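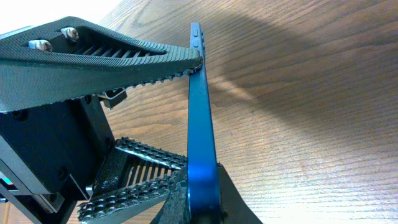 What size room is the Wedwood 802 wall panel heater meant for?

It is intended for a single closed room such as a bedroom, study or small office. Larger or open-plan rooms should be fitted with two units on separate walls.

Wedwood 802 Wall Panel Heater
Item no. 3275
Supplied by Skirkton Heating

Overview
The Wedwood 802 is a fixed electric heater for year-round use in homes, schools and rented offices. The front panel is steel with a baked enamel finish, available in white or stone. A built-in thermostat holds the selected temperature, and a separate cutout switches the heater off if the air outlet is covered.

Controls
Temperature and timer settings are entered on the side keypad. The same settings may be changed from a phone through the Poduval app, once the heater has been joined to the building's wireless network. Settings are kept during a power outage. The keypad can be locked where the heater is installed in a public area. 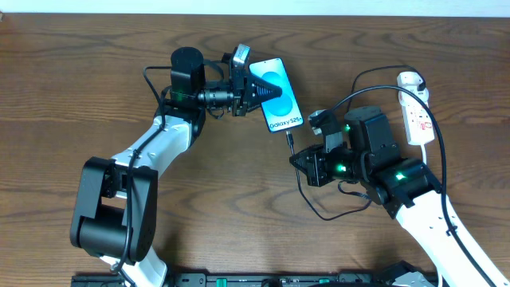 Installation
The heater must be wired by a licensed electrician. It is not to be placed directly below an electrical outlet or behind full-length curtains. A wall bracket, fixings and a paper drilling template are packed with each unit. Installers should read the template notes before drilling into plaster or brick.

Care
Switch off the heater and allow it to cool before cleaning. Wipe the panel with a soft, damp cloth. Dust should be removed from the lower grille before the start of the heating season, usually in October.

Warranty and Ordering
The heater is covered for two years from the date of purchase. Orders are shipped from the Rikville warehouse. Trade accounts are handled by Yetunde Obi, and questions on spare parts should be addressed to Zainab Isah. Please quote the item number in all correspondence.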